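# Sorting and Storing Shared Household Items: Project Report

Household Management, second-year group project, November 2023

## 1. Background

The Bellis residence has one utility room for 62 students. Clothing, cloths and small storage pieces collect there over the term, and by July the shelves are usually full. Our group was asked to plan a simple storage system for the room, try it out, and write down what we would change.

We set three limits at the start. The system had to use containers the residence already owned or could buy cheaply. It had to fit on the existing shelves. It also had to be easy to follow for someone who had not been shown how.

## 2. Containers

We compared closed boxes from Brummont with open baskets from Usell. The closed boxes stack well, but people stop putting things back once there is a lid to remove. We also worried about fabric that is put away slightly damp. A basket with openings in the sides lets air through, so we chose baskets for anything made of fabric and kept the boxes for paper and spare parts.

Sorting was done on the table. Each basket was placed on the tabletop, filled, checked, and then moved to its shelf.

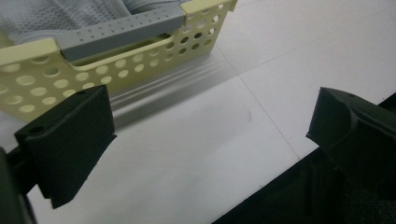
*Figure 1. Yellow perforated basket on the table, with a gray plastic bar along the inside of the rim and light gray mesh or knit fabric behind it.*

Long, stiff pieces were the hardest to place. If they go in last they lie across the top and slide off when the basket is lifted. Our rule is that they go along a long side, parallel to the rim, and the fabric goes next to them. Fabric can be folded loosely -- tight folding took longer and did not save enough space to matter.

## 3. Floor area

The second part of the plan was the floor. In our first survey most complaints were about things left there, mainly bags and overflow from the shelves. The residence rules at Zistberg, where two of us lived last year, solve this by marking a strip of floor that has to stay open. We used the same idea but left out the tape, which is hard to clean off tile.
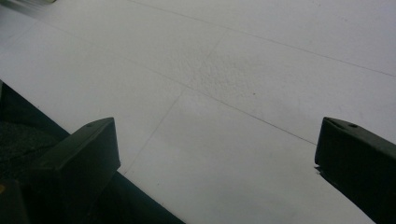
*Figure 2. Open stretch of the pale tiled floor.*

Light tile shows dust and small items quickly. This is a drawback for whoever has to sweep, but it helps with sorting, as a dropped button or clip is easier to spot. We added a floor check to the end of the routine: look under the table, pick up anything small, then sweep toward the door.

## 4. Cost

The full plan for the room comes to $1,863. Most of this is for new shelving, which the residence would need to approve separately. The baskets and labels are a small part of the total and could be bought first.

## 5. Problems and changes

- Labels on the front of a perforated basket do not stick well. Tie-on tags should be used.
- Mixed baskets cause confusion. Stiff pieces should get their own basket when there are enough of them.
- The written routine was too long. We cut it to one page and hung it by the door.

We did not test the system over a full term, so we cannot say how well it holds up when the room is busy. The next group should start with the tags and repeat the survey before ordering any shelves.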